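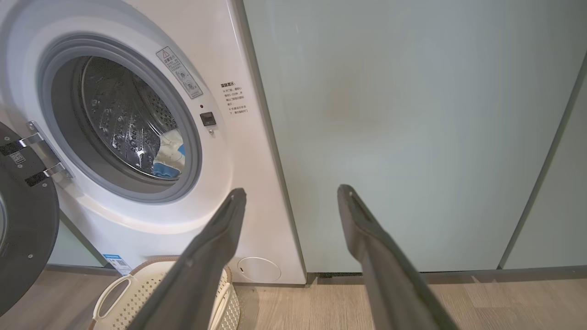

Tritlow water customers asked to wash later in the evening as meter trial widens

Thu 8 August

Households in the eastern half of Tritlow will be asked to run washing machines and dishwashers after 8 p.m. through the end of the month, the town's water department said this week. The request is voluntary and no fines are attached to it.

The department is trying to take pressure off the Setilico pumping station, which has been running on one of its two main pumps. The second pump was taken out of service in February with a worn bearing, and the replacement part has been delayed twice. It is now expected before the end of September.

Demand on the station peaks between 5 and 8 p.m. on weekdays, when people get home from work, cook, shower and do laundry. With one pump running, the storage tank above Lotomia Road drops faster than it can be refilled during those hours. On three evenings in July the level fell low enough that homes at the top of the hill had weak flow at the tap. No customer lost water completely, and the department said there was no effect on water quality.

Joanne Kershaw, the department's operations manager, said laundry was picked out because it is one of the easier jobs to move.

"You can't ask people not to cook dinner at dinner time," Kershaw said. "A load of wash can usually wait a couple of hours. If enough people on the hill do that, the tank holds up and the folks at the top get a normal shower."

The request follows a trial that began in the spring, when the department put hourly meters in 413 homes served by the Setilico station. Those homes were sent a weekly statement showing how much water they used in the evening peak compared with the rest of the day. There was no change in the price they paid.

Of the homes in the trial, 338 cut their evening use over the ten weeks it ran. Most of the others stayed level, and a small number went up. The department said it had not yet worked out how much of the change came from laundry and how much came from people watering their yards less during a wet June.

A further 819 homes will get the hourly meters starting next week. That covers the rest of Lotomia Road, the streets on both sides of the elementary school and the apartment buildings near the bus garage. Crews will work from 8 a.m. to 4 p.m. and will leave a card on the door the day before. Water will be off for up to 20 minutes while the meter is changed. Customers do not need to be home unless their meter is indoors.
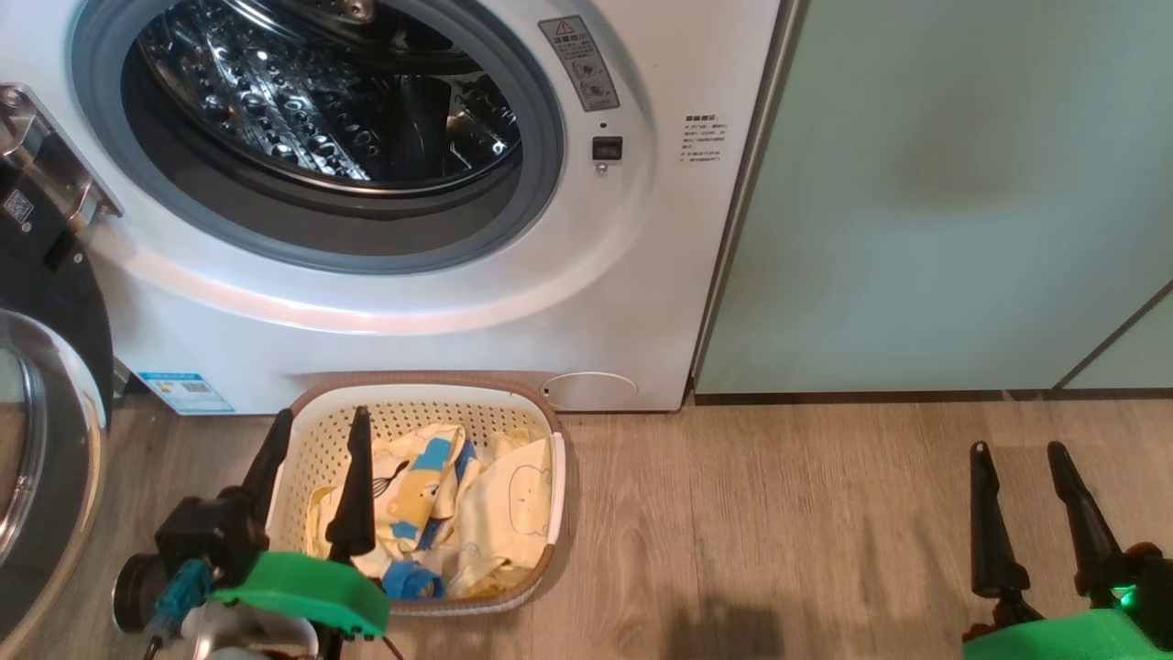 Residents are being asked to hold off on laundry until after 8 p.m.

The department is also asking people to wait for a full load where they can. Front-loading machines generally use less water than older top-loading ones, but the number of loads matters too, Kershaw said, and two small washes will often use more than one large one.

Residents of apartment buildings with quiet rules are not expected to break them. Several landlords bar the use of washers after 10 p.m., and the department said a wash started soon after 8 should be finished in time in most cases. People who work nights or who cannot wait for other reasons should go ahead and do their laundry when it suits them. Mornings before 3 p.m. are just as useful to the pumping station as late evenings.

The Đinh laundromat on Station Street, the only one in the eastern half of town, will stay open until 11 p.m. on weekdays through the end of the month. It normally closes at 9. The owners asked for no payment from the town for the longer hours, and prices will stay the same. The last wash will be at 9:45 p.m.

Some residents have questioned why the pump was not replaced sooner. At last month's public meeting, several speakers from the upper end of Lotomia Road said they had reported weak flow as early as April and had been told to check their own shutoff valves. Kershaw said at the meeting that some of those calls should have been passed on to the pumping crew and that the department had changed the way it logs complaints.

The repair is being paid for out of the existing maintenance budget. The hourly meters are part of a separate program that is meant to reach all 1,192 homes east of the rail line that are fed by the Setilico station or the smaller booster next to it. A date for the last group has not been set.

Homes west of the rail line get their water from a different source and are not affected.

Customers with weak flow can call the water department at any hour and should have the street address and the time the problem started ready. Meter cards carry a separate number for changing an appointment. The next update on the pump is due at the September public meeting, which starts at 7 p.m. in the library's downstairs room.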